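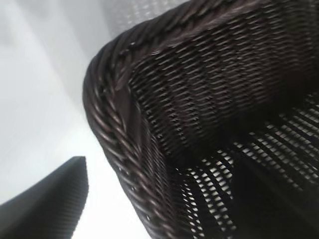 Trucos de taller: cómo cuidamos la celda de la cesta

Llevo tiempo prometiéndole a Blažena Kolář que pondría por escrito todo lo que le cuento a voces desde el otro lado del taller, así que hoy me he preparado una jarra de té y me he sentado a ello. Son consejos para una celda pequeña, de las de un brazo, una mesa blanca, una pinza de dos dedos y una cámara en la muñeca, que es lo que tenemos en Tinemow para practicar con cestas trenzadas y objetos blandos. Si la vuestra es más grande, algo os servirá igualmente, y si no, pues habréis pasado un rato conmigo.

Antes de encender nada

Lo primero es la mesa, con la mesa bien limpia se arreglan la mitad de los disgustos. Yo paso un paño de microfibra apenas húmedo, luego otro seco, y miro la superficie de lado, con la cara casi pegada (mi madre miraba así los cristales y le daba resultado). Las cestas sueltan pelusa y trocitos de fibra, también las de material sintético, y un trocito oscuro sobre una mesa blanca es una mancha estupenda para confundir a cualquier programa que busque objetos oscuros.

Los paneles del fondo se limpian con el mismo paño, de arriba abajo y sin apretar en las juntas. Oľga Slanina usaba limpiacristales y dejaba unos cercos que luego se veían en todas las tomas. Agua y una gota de jabón neutro, nada más.

Los dedos de la pinza

Nuestros dedos tienen la cara estriada, con ranuras muy finas y juntas, y ahí se mete de todo. Un cepillo de dientes viejo, de cerdas blandas, siempre en el sentido de las ranuras. Hacedlo con el brazo parado y la parada de emergencia pulsada, por favor, aunque sea un minuto y aunque tengáis prisa.

En la hoja de mantenimiento tengo apuntado un cepillado cada 83 ciclos, que es una cifra rarísima y viene de que son los ciclos que nos caben en una mañana de práctica. No tiene más ciencia. A los 1000 ciclos saco los dedos, los pongo uno junto al otro sobre un trapo y comparo las puntas. Si una está más redondeada que la otra, cambio las dos. Una vez cambié solo la gastada, por ahorrar, y estuve toda una tarde persiguiendo un agarre torcido que no estaba en el programa ni en la cesta.

Al volver a montarlos, apretad los tornillos un poco a cada lado, alternando, y abrid y cerrad la pinza despacio con una tira de papel en medio. El papel tiene que quedar sujeto igual por arriba que por abajo. Si baila por un extremo, aflojad y volved a empezar.

Cómo se coloca la cesta

La nuestra es marrón muy oscura, rectangular, con las esquinas redondeadas y un borde grueso trenzado como una cuerda. Es bonita y da bastante guerra. Los lados se abren hacia fuera, así que la boca es más ancha que la base, y si marcáis la posición mirando solo la base el brazo se encontrará el borde antes de lo que pensaba. Yo mido siempre por la boca, en la parte más ancha, y dejo ese perfil guardado como zona prohibida para la bajada.

Para no llenar la mesa de cinta adhesiva usamos una plantilla de cartón: se apoya en el canto de la mesa, se arrima la cesta, se retira la plantilla y a trabajar. Blažena les pone nombre a las plantillas y la de esta cesta se llama Bednárik, no me preguntéis. Lo que sí os pido es que escribáis en el cartón qué lado va hacia la pared, que el cartón es muy suyo y al revés también encaja.

Dejad hueco detrás. Si la cesta queda demasiado cerca del fondo, la muñeca no tiene por dónde girar y acaba buscando posturas de contorsionista.

La primera aproximación, despacito

Con la velocidad al mínimo llevo la pinza hasta un lado de una esquina y la paro antes de tocar. Miro por la cámara de la muñeca si el trenzado del borde se ve nítido, y después avanzo a pasos cortos. La esquina es mejor referencia que el lateral: en un lateral largo todas las vueltas del trenzado se parecen, mientras que en la curva se sabe enseguida dónde está una. De tan cerca es normal que una parte del mimbre se vea bien y otra borrosa, sobre todo si el brazo se mueve, así que para tomar medidas espero a que se pare del todo.

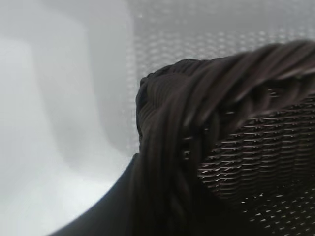
La luz y los huecos del trenzado

Por los agujeritos del mimbre pasa la luz de detrás y salen filas de puntos blancos que a nosotras nos parecen un encaje y al programa le parecen cualquier cosa. Probé a bajar la exposición y perdí las fibras oscuras. Probé a subirla y los puntos se comieron el borde. Lo que me ha funcionado es suavizar la luz, con un difusor delante de la lámpara, y dejar la exposición fija para toda la sesión. El modo automático, apagado! En cuanto la cesta llena la imagen de marrón, la cámara se asusta, lo aclara todo y ya no hay dos tomas iguales.

La lente la limpio con una perilla de aire primero y con papel óptico después. Con la manga no, Oľga, que te veo.

Objetos blandos

Para practicar va bien algo pequeño, claro y que ceda al apretarlo. El amarillo pálido se distingue de maravilla de la cesta, aunque sobre mesa blanca pide algo más de cuidado, y a veces la sombra se ve mejor que el propio objeto. Si el programa insiste en centrarse en la sombra, moved la lámpara un palmo antes de tocar ningún parámetro.

La fuerza de cierre la subo poco a poco desde el mínimo y me quedo en el primer valor que aguanta el traslado. En nuestro controlador, un Vornano, ese valor es 53 en la escala del panel, pero en el vuestro será otro, así que no lo copiéis. Y colocad el objeto apartado de la cesta, con sitio para que los dedos bajen abiertos por los dos lados.

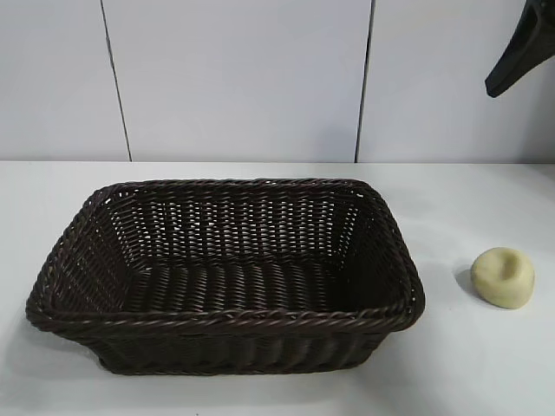

Entre prueba y prueba, la pinza debería esperar arriba, bien separada de la mesa y sin nada cogido. Nosotras guardamos esa postura con el nombre "percha" y todas las rutinas empiezan y terminan en ella, también las de limpieza. Así se puede meter la mano para recolocar la cesta - con el brazo detenido, claro está - sin andar esquivando puntas.

Si la pinza baja bien y cierra en vacío

Me pasa más de lo que quisiera, y miro las cosas en este orden:

Que la cesta no se haya desplazado. Se comprueba con la plantilla en un momento.

Que el soporte de la cámara de la muñeca no esté flojo. Lo muevo con dos dedos, con cariño, y si cede repito la calibración entera.

Que no haya pelusa entre las ranuras de los dedos.

Que nadie haya cambiado la herramienta en el programa. Aquí he perdido yo más horas que en todo lo demás junto, porque el brazo se mueve tan contento con las medidas de otra pinza y parece que el fallo es de la vista.

Al terminar el día

Brazo en la percha, corriente fuera, un trapo limpio sobre la muñeca para que no le caiga polvo a la lente. La cesta la sacudo boca abajo sobre la papelera y le paso un pincel seco por el fondo, siguiendo los surcos, y luego por debajo del borde, donde el trenzado se junta con la pared. La guardo sin nada encima: el borde se deforma con el peso y las medidas guardadas dejan de valer.

En el cuaderno apunto los ciclos del día y cualquier ruido nuevo, aunque parezca una tontería. En la última página vamos por 1880, con una nota de Blažena al lado que dice "chirría al abrir". Mañana le toca grasa a la guía, muy poquita, con un bastoncillo, y un paño a mano para recoger lo que sobre.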